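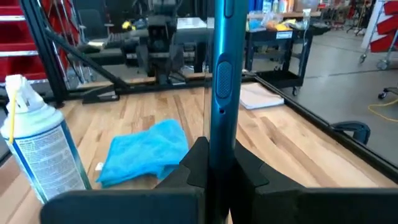 The thin side of a phone, with its long button and a tiny round hole.

Clean Machines: Why Dust Loves Your Gadgets

Pick up the nearest phone or tablet and tilt it under a lamp. See the smears? See the grey fluff stuck in the corners? Gadgets get grubby very quickly, and cleaning them involves some brilliant science!

What is dust, anyway?

Dust is a mixture of tiny bits of all sorts of things: threads from your jumper, soil from your shoes, pollen, crumbs and flakes of skin (yes, yours, and the cat's too). The bits are so light that they float about on the air and settle wherever they like.

Screens can pick up a little static electricity, the same stuff that makes a balloon stick to your hair. Static pulls dust towards it. Then there are your fingers. Skin makes a natural oil, and every tap and swipe leaves some behind for the dust to cling to.

Air in a can

A duster can is a bit of a trick, as many of them have no ordinary air inside! They hold a gas that has been squashed so hard it turns into a liquid. Press the trigger and some of it rushes out as gas again, whoosh, blowing fluff out of gaps where no finger could fit. Many cans come with a thin straw, so the puff goes exactly where it's aimed.
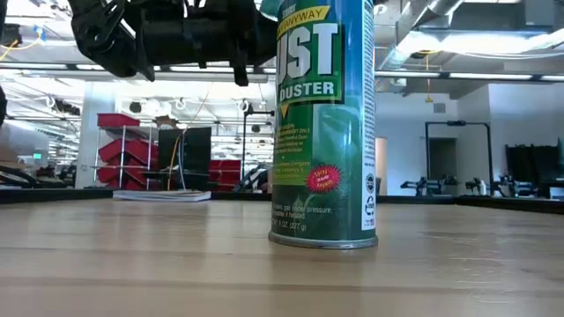

Photo: Drorkstead Science Club

Read the small print on a can like this and you'll find words such as "gas under pressure". That's a serious warning. Duster cans are for grown-ups to use, in a room with the window open and well away from heaters, candles and sunny windowsills. Never, ever breathe the gas in. The liquid can come out freezing cold as well, cold enough to hurt skin.

The amazing cloth

Now for my favourite part! A microfibre cloth feels soft and ordinary, but its threads are far thinner than a hair from your head. On many cloths each thread is split into even tinier strands, with gaps in between where oil and dust get trapped. A paper towel tends to push the grease about.

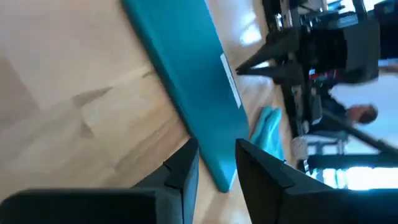
Try it yourself

You will need an old phone or tablet (ask first!), a clean, dry microfibre cloth and a torch.

1. Ask a grown-up to switch the gadget off and unplug it.
2. Shine the torch across the screen from the side. All the smudges will jump out at you.
3. Wipe gently for 30 seconds, going in small circles.
4. Shine the torch again. What has changed?

Keep water away from the holes and sockets, and don't poke anything into them, even if you can see fluff in there.

Words by Áine Gilmartin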